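Tue 18 June, Furtună rover, plaza run

Rain all morning. Went out with Marcela anyway, as the August course will be on the same kind of paving and we have no wet data yet. Luminița stayed in the lab on the base station.

Config: Inau nav stack, branch wet-slabs, speed cap at 4 km/h. Person detector on, stop distance left at the default. Battery 27 V at the start. Clitier board resealed with tape on the cable side, needs a proper gasket.
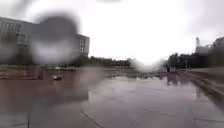

Planned 8 runs, got through 4 before the radio link got bad. Notes from those:

- Run 1: fine up to the first turn, then localization jumped sideways. Wheel odometry and visual disagree. I trust the wheels more.
- Run 2: same route with visual weight turned down. Better.
- Run 3: detector put a second box underneath a person, on the reflection. Planner treated it as a closer obstacle and stopped early. Luminița saw it on her side too and saved the log.
- Run 4: curb follower on. Held the line for most of it, lost it twice where the puddles are.

Marcela wants to throw out any box whose lower half is upside down compared to the upper. I would start with the ground plane check from Irska, it is already written and only needs the new camera height.

To do: lens hood or some kind of wiper, drops stay on the cover glass. Print gasket. Rerun 3 from the log with the ground plane check before we change anything else. Ask about a longer antenna cable.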